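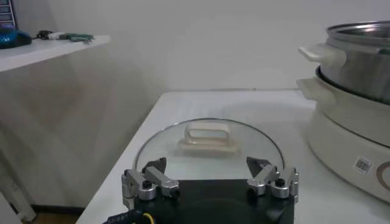
# Murnum Short Film Days - Frequently Asked Questions

Last updated: April 9, 2021

**When does the festival take place?**

The festival runs for five days in May. The program with exact hours will be on our site two weeks before the opening. Until then the hours can still change, so please do not book a train only for one screening.

**Where are the screenings?**

All competition films are shown at the Delitz cinema, in the large hall with 166 seats. This year we may sell only half of them. The debut section is in the small hall upstairs.

**How many films did you receive?**

We received 488 films, more than in any year before. From these, 12 were chosen for the main competition.

**I submitted a film and got no answer. What does it mean?**

All decisions were sent by email. Please look in your spam folder first. If there is nothing, write to the program office with the title of the film and the address you used in the form. We cannot give individual comments on films that were not selected.

**What is the Govindasamy Prize?**

It is our prize for a first film. The director must not have a finished film of any length before, but school exercises do not count. The winner receives a grant toward the next project, paid in two parts: one after the festival and one when shooting begins.

**My film was already online. Can it compete?**

Yes, if it was online with a password or as part of another festival. A film which is free for everybody to watch can be shown only out of competition.

**Do you pay screening fees?**

Yes. Every film in the main competition receives 200 euros. The fee goes to the person or company named in the form as the rights holder - please check this before you send us the invoice. We pay after the festival, usually within one month.

**Is "Broken" the opening film?**

Yes. "Broken" opens the festival and is shown out of competition. There is one more screening on the last day, in the afternoon. Tickets for the opening are sold separately and are not included in the festival pass.

**Which format do you need for the screening copy?**

DCP is best. We also accept ProRes files. Please do not send a link that closes after a few days, because our technician downloads the films in groups and may come to yours late.

**Do the films have English subtitles?**

All films in another language have English subtitles. Talks after the screenings are held in English, or are translated when the guest prefers to speak another language.

**Can I return my ticket?**

You can return it until noon on the day before the screening. If we must cancel a screening, the money goes back to your card and you do not need to write to us.

**Can I enter after the film has started?**

In the short film programs you can enter between two films. At the opening there is no late entry.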